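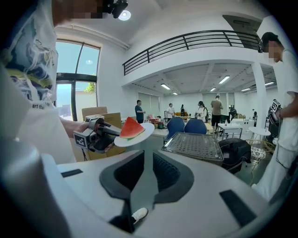
Serving fruit with the hand-held grippers. The watermelon slice is on a round white plate.

I've been meaning to write up the Guna hand-held gripper kit since December, and now that I've lived with it for a while I have opinions! Short version for people who only read the first paragraph: I like it a lot, the method behind it mostly holds up, and the handle is going to annoy anyone with small hands.

The idea is simple enough. You don't drive a robot arm by remote control to teach it a job. You pick up a gripper, do the job yourself, and the camera records what the gripper sees while you move. Later a policy gets trained on all that and runs on a real arm with the same kind of fingers. I'd read Wenjie Fan's write-up of the method and was curious, but reading about it and trying to carry a plate with it are two very different afternoons.

Plates, by the way, are a great test. A soft toy forgives everything. A plate wants to tip, so you find out fast whether your wrist is doing something a robot arm could copy. My first tries were awful (I move my elbow far too much when I'm nervous) and Jussara Godoy, who had done this before, told me to slow down and keep the rim in view of the camera. My later recordings were much cleaner.

Setup is good. The square black-and-white marker on the side of the gripper looks goofy, but I got used to it in no time. Syncing two grippers was less fun. The manual gives it half a page and skips the part where you have to start them in the same order every time. I lost a whole morning to that – please, Guna, add one sentence.

Now the result, which is what I really wanted to know. We recorded 2000 demos of plate carrying, split between several people, and trained on the lot. Then Úna Doherty suggested training again with only the tidy ones kept, and the smaller set gave us smoother motion on the arm. It still got stuck when the plate started close to a table edge, because hardly any of us had bothered to record that. So if you buy this kit, spend your time on the awkward starts! Easy pickups pile up all by themselves.

Different rooms helped too. A policy trained only on our lab bench fell apart near a bright window, and mixing in recordings from bigger, messier places fixed most of it. I wouldn't call that a proper study, we changed the lighting and the tables at once, but I'd do it the same way again.

Gripes: the trigger is stiff, the strap rubs, and after roughly 2 hours my forearm was done for the day. Maeve Ó Riain swears by the Joson version, which she says is lighter, but I haven't had my hands on one.

I'm giving it 4 stars. I'd take the last one back out of my pocket for a softer trigger and a decent page on syncing. Next up for me is bowls with soup in them, so wish my carpet luck.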